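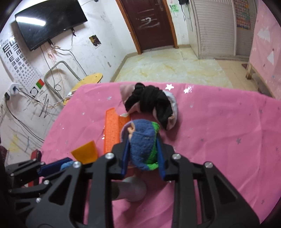

The knitted doll in the blue hood, over the star tablecloth in the back room.

Ovgate Playroom and Toy Share
Minutes of the July meeting

We got going at 6:15, a little behind, as everyone wanted a look at the donations first (and fair enough!). Ermanno Longo took the chair and thanked people for coming out in the heat.

1. Last meeting
Minutes read and agreed, with one fix: the shelf brackets came from Lombardi, and we had written Zarell.

2. The sorting table
There was a long and very friendly talk about the table. The pink cloth with the silver stars is staying, as the children love it, but it does need a wash before the open morning and Ermanno will take it home. The doll with the green band on her hood was much admired and goes in the story basket. The black knit piece and the pink and white cloth bundled up with it are to be shaken out, folded and put with the dress-up things if they are fit for it. The long orange sponge and the yellow-orange plastic wedge go over to the craft corner, and please, let's keep them together this time.

3. The wall
The crayon scribbles low down on the wall came up again. Some of us would like to paint over them and some of us have grown fond of them, and we went back and forth on this for quite a while. Kestesus has quoted $405 for the whole wall, which felt like a lot. Agreed to try a test patch with 2 small pots of washable paint and look at it again next time. The eye chart stays where it is. The cables hanging under the television want tidying up, and Ermanno will bring clips.

4. Money
We have $104 in the toy fund after buying storage tubs. Agreed to spend up to $50 on paint and clips out of that, receipts to Ermanno please.

5. Anything else
A request for more baby toys, which we will put on the notice board. Thank you to whoever left the lemon cake!

Closed at 7:40. Next meeting same place, and do bring a folding chair if you have one.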